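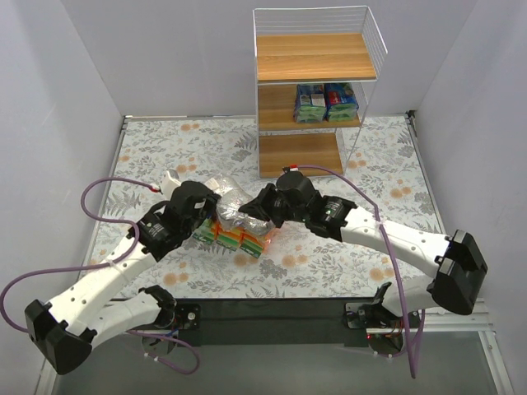
Figure 6.1 Two arms handling a silver package beside a three-tier rack. Both grippers are at the package; three green and orange packs lie with it on the patterned sheet.

Chapter 6
Learning by Being Shown: Two Arms and a Soft Package

If you have ever put away groceries while talking on the phone, you already know how little thought it takes to pick up a bag of something, turn it the right way around, and slide it onto a shelf. Your hands work it out between them. One steadies while the other shifts its grip, and if the bag sags in the middle you adjust before you have noticed the sag. Getting a pair of robot arms to do the same has kept a good many patient people busy for a good many years, and this chapter is about one of the ways they have gone about it.

In Chapter 4 we worked with boxes. A box is a kind thing to give a robot, because it has flat sides and keeps its shape, and once you know where one corner is you can figure out where the others must be. The wrapper in Figure 6.1 makes no such promises. It is wrinkled, it bulges, and it is shiny enough to throw bright highlights back at whatever is looking at it — and those highlights move when the package moves, which can fool a program that hunts for edges. Plastic wrapping, like that on the two packages on the middle board of the rack, brings much the same trouble.

The method we will follow is called learning from demonstration. A person guides the arms through the job, and the positions of the joints are recorded along with the camera views. When enough of these recordings have been gathered, a model is trained to predict what the arms should do next from what the cameras show now. Our running case is the Drotley shelf study, whose authors collected 112 demonstrations with soft packages and then held back a portion of them for checking (a habit I hope you will pick up early and never lose).

The Drotley group compared 3 ways of feeding the recordings to the model. The first treated each arm as if the other did not exist. The second joined the two arms into one long list of numbers. The third, which they named the Terden scheme, asked the model to plan a short stretch of motion for both arms together before moving at all. You may like to guess, before reading Section 6.3, which of these handled a sagging bag best, and to write your guess down somewhere. Mine was wrong the first time I taught this material, and I learned more from that than from the tables.

A word about the patterned sheet. Leaves and flowers printed under the objects make it harder to tell an object from its background, and a model trained only over plain surfaces may stumble when it meets a busy one. We will come back to this in Section 6.4, where you will plan a small test of your own using several different backgrounds.

Before going on, you should be comfortable with joint angles (Chapter 3) and with the idea of training error and test error (Chapter 5). Key terms to watch for: demonstration, policy, action sequence, bimanual, held-out set.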